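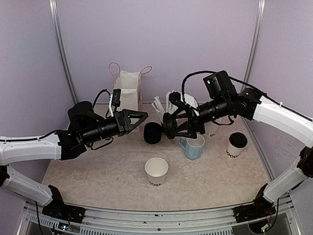

## 4. Setting up your house word list

Bomow checks your text against two lists: the built-in list, which you can't edit, and the house word list, which is yours. The built-in list covers spelling and common mix-ups (*flout* and *flaunt*, *principal* and *principle*). The house list holds everything that is a matter of choice: whether you write *judgement* or *judgment*, *on-site* or *onsite*, and which words you'd prefer your writers to avoid.

You need editor rights to change the house list. If the **Words** menu is greyed out, see section 2.

### 4.1 Create the list

1. Open **Words > House list > New**.
2. Type a name. Use letters and numbers only. The name can be up to 30 characters long.
3. Choose a base spelling: **British -ise**, **British -ize** or **American**.
4. Click **Create**. The list opens with no entries.

**Caution:** The base spelling can't be changed once the list has entries in it. To switch from -ise to -ize later, export the entries, make a new list and import them again (see 4.4).

**Note:** British -ize does not change words such as *advertise*, *surprise* and *televise*, which keep the s in either style. Words ending in -yse, such as *analyse*, are also left alone.

### 4.2 Add entries

Each entry has a headword, an action and a message.

1. Click **Add entry**.
2. In **Headword**, type the word or phrase you want Bomow to find. Use lower case unless the capital matters. *Polish* and *polish* are treated as separate headwords if **Match case** is ticked.
3. In **Action**, choose one of the following:
 - **Allow** – the word is never marked, even if the built-in list objects to it.
 - **Query** – the word is underlined and your message is shown. The writer can dismiss it.
 - **Replace** – the word is underlined and the preferred form is offered.
4. If you chose **Replace**, type the preferred form.
5. Type a message. Writers see it when they click on the underlined word.
6. Click **Save**.

Bomow finds plurals and regular verb endings by itself. An entry for *utilise* also catches *utilises*, *utilised* and *utilising*. Irregular forms have to be added one by one, so an entry for *spin* will not find *spun*.

Keep messages short and say what to do. "Use *use*" is a better message for *utilise* than a paragraph on plain English. The message box holds more text than it shows, and most writers won't scroll.

**Caution:** Take care with **Replace** on words that have more than one meaning. The Robles sample list used to replace *impact* with *effect*, and it offered *effect crater* to anyone writing about the moon. Use **Query** for words like this.

### 4.3 Set the level for disputed usage

Some points of usage divide careful writers. Examples are *hopefully* at the start of a sentence, *less* with plural nouns, *disinterested* to mean bored, and the split infinitive. There are 43 of these in the built-in list, and all of them are switched off when Bomow is installed.

1. Open **Words > Disputed usage**.
2. Read the note beside each item. It gives the case for and against.
3. Tick the items you want marked.
4. Click **Apply to house list**.

Ticked items are always treated as **Query**, never as **Replace**. Quoted speech is skipped unless you also tick **Check inside quotation marks**. We suggest leaving that box clear – a speaker who said *less people* should be quoted as saying it.

### 4.4 Export and import

To export, open the list and click **Export**. The file is plain text, with one entry to a line and a tab between each part.

To import:

1. Open the list that will receive the entries.
2. Click **Import** and select the file.
3. Check the preview. Lines that can't be read are shown in red.
4. Click **Accept**.

If an entry is already in the list, the imported one takes its place. There is no undo for this step, so export a copy of the receiving list first.

Lists made in Kernport can be imported, but Kernport has only 2 actions and no **Query**. Its "Warn" entries come in as **Replace** with the preferred form left blank. Fill these in, or change them to **Query**, before you share the list.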